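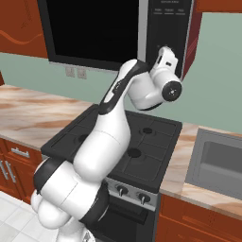

3.2 Setup and upkeep of the simulated kitchen cell

All experiments in this section use one cell from the Odia kitchen set. The cell contains one arm with a two-finger gripper, a gas stove between two counters, a sink set into the right counter, and a microwave mounted over the stove. We chose this layout because the arm must work both low over the burners and high at the microwave controls, and the base stays at the same place for both. The physics runs in the Kurko engine, and the scene files are kept in the Mundden format.

Before any run, the cell is brought to its home state by a short script. The script loads the scene, places the base, closes all doors and drawers, sets the stove knobs to zero and then moves the arm to its rest pose. After this we let the simulation settle for 200 steps without any command. In the first version of the cell we did not wait, and the arm dropped a little at the shoulder when the controller was switched on. The drop was small, but the hand camera turned with it, and the recorded views were not the same from one run to the next.

The camera in the hand needed more care than the outside camera. It is fixed to the gripper body and looks out past the fingers, so that both fingers stay in view when they are open. Figure 2 gives one view from this camera. The fingers and the gripper body serve as our reference: if their edges move between two home states, the camera mount in the scene file has been changed and the cell is not used until the mount is set back.

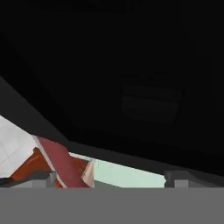
2 min read

Figure 2. Rendered view from the hand camera. The gray fingers stand at the left and the right, and the gripper body forms the band along the bottom. A nearly black surface fills most of the upper part of the view.

Large dark surfaces gave us the main difficulty in the upkeep of the cell. When most of the image is almost black, the automatic exposure used in the older renderer raises the brightness of the whole view, and light surfaces such as tiles lose their grid lines. We therefore turned the automatic exposure off and set one fixed value for the cell. The value was found by hand, using the thin lines between the floor tiles as a test. If the lines can be seen and the fingers are still darker than the wall, the value is accepted.

A second repair concerned the contact model of the fingers. The inner face of each finger was first described by a single box, and at the microwave buttons this box touched the panel earlier than the visible finger did. Following the method that we call the Shojaei split, we replaced the box by two smaller ones, so that the tip has its own contact shape. Of the 313 approach motions recorded with the old shape, 93 ended with a false contact and were removed from the data. The remaining motions were kept without change.

After each change to the scene file we repeat the home script and compare the joint values and the finger edges with the stored ones. The check is done for the full cell, also when only one part was edited, as the parts share the same time step. A change of this step requires that the gains of the arm controller are tuned again, starting at the shoulder and ending at the wrist. The tuned gains are saved together with the scene file under the same version number.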